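Cledeneck kitchen cell: fault review, July
Minutes

1. Last minutes
Agreed, with one correction: the spare fingers came from Hviid, not Caltance.

2. Arm stop at the microwave
The Luster arm stopped on run 546 of the door task with a wrist force fault. The limit is set at 30 N. The log shows the arm still pushing for 4 seconds after the limit was passed, so the stop came late. No one was hurt. Runs are on hold.

The meeting went over the layout at the counter. The microwave stands to the right of the induction hob and its door opens out over the worktop. The arm comes in from the right, close to the control panel.
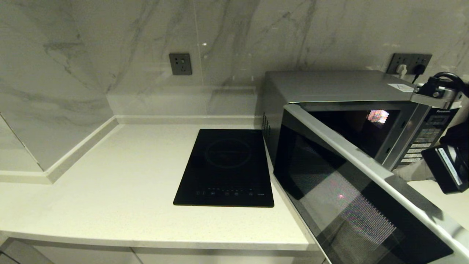 3. Cause
Not settled. Caltance think the force reading is being averaged over too long a window, 200 ms at present. Wrist cabling has not been ruled out.

4. Actions
Send full log to Caltance.
Check wrist cable and connector before power goes back on.
Repeat the stop test at half speed, hob off at the wall.
Hviid to quote for a softer finger pad.

Next meeting 10.30, same room.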